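4.2 Household chores at the bench

The second group of trials moved from the jigs used in Section 4.1 to an ordinary tabletop. The aim was to find out how much of the performance measured on fixed parts survives when the parts are household goods, set down by hand, with other goods left among them. Two chores were chosen from the Skillirar task list: separating nested plastic ware, and putting a plug into a multi-way socket. Both are easy for an adult and are often named in surveys of what people would like a machine to do for them. They also make very different demands. The first tolerates an error of several millimetres in hand position but calls for some judgement about force. The second needs little judgement once the target is known, and almost no error is allowed.

All trials were run at the Osden site in November with the Comside arm and the two-finger gripper described in Section 3. The control policy was the one trained on the Loureiro demonstrations, with no further tuning between chores. Objects not needed for the task were left on the table on purpose. Clearing the surface first would have made the results easier to compare with earlier work, but a kitchen side or a shop counter is seldom clear, and a policy that depends on a bare background is of little use there.

Nested ware is awkward because the rims lie close together. A finger lowered between two rims may enter the wrong gap, and the gripper then lifts two items as one. The wrist view gives only a partial answer, as the rim to be gripped is seen at a steep angle and glossy plastic returns bright streaks that move with the lights.

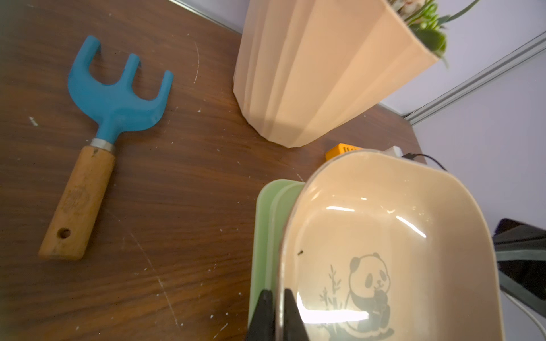
Figure 3. Wrist view during the nested ware task. The fingers hold the rim of the cream basin, one on each side of the wall, with the green containers behind and partly beneath it.

In each trial the policy was given one basin to remove and a time limit of 20 seconds. A trial was scored as a success if that basin alone was raised clear and set down upright. Out of 80 trials, 15 ended with a second item lifted along with the first. These were the most common failures by a wide margin. Failures of detection were rare, and clutter on the far side of the table had no effect we could measure. The policy did at times slow down when a tall object stood close to the planned path, which cost time but did not change the score.

Grip force was held constant in these trials. A thin rim bends when it is pinched, and a bent rim can catch on the one next to it. Two remedies were considered - a lighter grip, and a short sideways shake before lifting - but neither was part of the trained behaviour and we did not add them by hand. A person doing the same job tends to shake the stack without thinking about it. The demonstrations contain few such movements, as the operators worked slowly and watched the screen.

The plug task was set up on the same table. The strip was not clamped down, so that a push made off the line of the socket could slide or turn it. The socket to be used was named at the start of the trial, and the plug was placed between the fingers by the operator so that picking it up did not enter into the score.

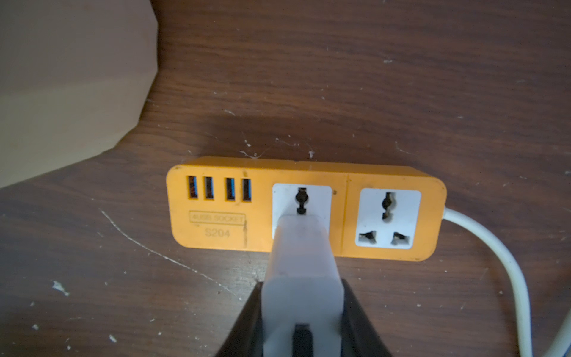 Figure 4. Wrist view during the plug task. The plug body is held between the fingers at the left of the two AC sockets and covers its lower part.

The difficulty can be read from Figure 4. Close to the target, the plug hides the very holes it has to enter, and the policy must rely on what it saw earlier in the approach or on parts of the socket that remain in view. The neighbouring socket is a further source of error, being of the same type and fully exposed. In early tests the hand drifted towards it when the approach began from the right.

Over 175 attempts, contact with the correct socket face was nearly always achieved. Full insertion was far less reliable. The usual fault was a small error in angle, after which further pushing moved the strip and left the pins resting on the face. Repeated tries helped only when the hand first drew back far enough to see the socket again. A search motion guided by force at the wrist would probably recover many of these cases, and we return to it in Section 5.

Taken as a measure of readiness, the two chores give different answers. Separating ware is close to useful where a double lift does no harm, as in a sorting area with a person nearby. Plugging in is not ready for use without supervision. Mains power was off throughout our trials, and we would not at present suggest running the task with it on.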